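Category: Family Records & Memorials > Set-Up Guides
Reading time: 2 minutes

Section 4: Setting up a memorial page in Helach

You've made an account, so now comes the good part! A Helach page holds a life story, a family list and as many memories as people care to send in. Have the full name and both dates beside you before you start.

1. From your dashboard, choose New Page, then Memorial.
2. Type the name as the family wants it shown. A maiden name goes in its own box (it will appear in parentheses).
3. Enter the dates. If you only know the year, leave month and day blank.
4. Write the short notice. You have 600 characters, and it's surprising how much fits - clubs, church, the bowling league, a famous pie.
5. Press Save Draft. Your page stays private until you publish it.

Note: The short notice is what shows up in search, so put the hometown in it. Everything longer belongs under Life Story.

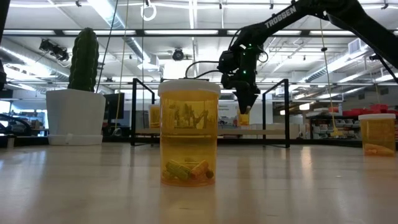
Now for the Keepsakes shelf, my favorite part of the whole program! Each shelf has room for 13 items, and every item gets a title and a caption of up to 200 characters. Small everyday things do beautifully. Say you are adding an amber bottle with a white cap and little toy ears of corn inside: title it "Toy corn in a bottle" and save the caption for the story that goes with it. Relatives will add their own versions in the comments, and those are a joy to read.

6. Open Keepsakes and press Add Item.
7. Fill in the title and caption, then drag items into the order you like.
8. Under Guests, paste in the email addresses of family members. Choose Can Add for anyone who should be able to post.
9. Press Publish.

Caution: Deleting a shelf deletes its comments too, and they can't be brought back. Use Hide if you are only tidying up.

Caution: Leave out street addresses and the birth dates of living relatives.

Note: Pages brought over from Jimix keep their guest book, but the entries come in oldest first. Switch this under Settings - it takes one click.

Related
Moving a guest book from Jimix
Printing your page as a booklet
Adding service details and directions
Sample page: the Dovhaniuk family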